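Notes for the Plesside evening talk, May

Start with the second homes premium, as that is what most of them have come about. The council can charge up to 100 per cent on top of the normal bill. Ifor Pritchard's group wants it brought in over 2 years. Lleucu Rowlands wants all of it from the first bill.

Say plainly that I have not picked a side.

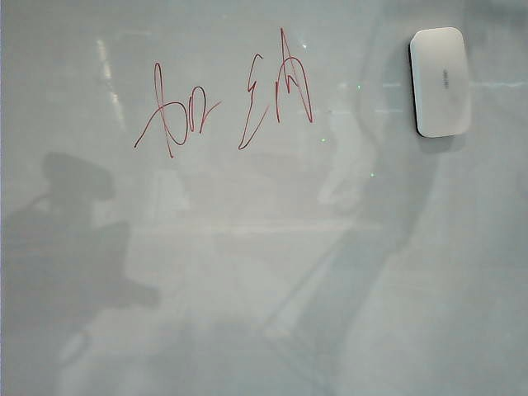 Next, holiday lets. Owners who move to business rates drop out of the premium altogether. Read out the Porkley letter, second paragraph only. Pause for questions, 10 minutes at most.

Then where the money goes. Pritchard says general funds, Rowlands says housing. The draft motion leaves it open. Ask who has read the draft.

Finish with how to send in comments. Forms are on the table by the door.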